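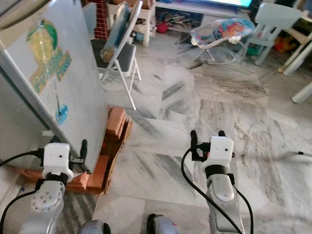 Avgate Doctoral Fellowships in Infrastructure Regulation: Frequently Asked Questions

Last updated November 2025

Who can apply?
Applicants must hold a master's degree in economics, law, public policy, engineering or a related field, and must have an offer of admission to a doctoral program at a participating university. An offer that depends on funding is accepted.

Which universities participate?
Stalska and Trình. Fellows enroll at one of the two and may take courses at the other with their supervisor's approval.

How long is the award?
Four years, subject to a satisfactory annual progress report. An extension of up to five months can be requested in the final year. Extensions cover the stipend but not travel.

What does it pay?
Tuition is paid directly to the university. The stipend is $1,953 per month. Fellows pay their own visa fees.

Do I need a supervisor before I apply?
Yes. Upload a signed letter from the supervisor stating that they have read the proposal. Emails are not accepted in place of the letter.

What topics are eligible?
Telecommunications, energy, water and transport regulation. Proposals on spectrum pricing or shared networks are reviewed under telecommunications. Purely technical proposals with no regulatory question are returned without review.

How long should the proposal be?
Five pages, excluding references. Anything past the fifth page is removed before review.

Can I work during the fellowship?
Teaching at the host university is allowed. Paid work for a regulated company or a regulator requires written consent from Avgate.

What is the Ranell placement?
An optional research stay in the second year, hosted at the Ranell policy unit. The stipend continues during the placement. Fellows on placement remain enrolled at their home university.

When does the call close?
The call closes in May. Late files cannot be uploaded.

Can I reapply?
Yes, once. Include a one-page note listing the changes to the proposal.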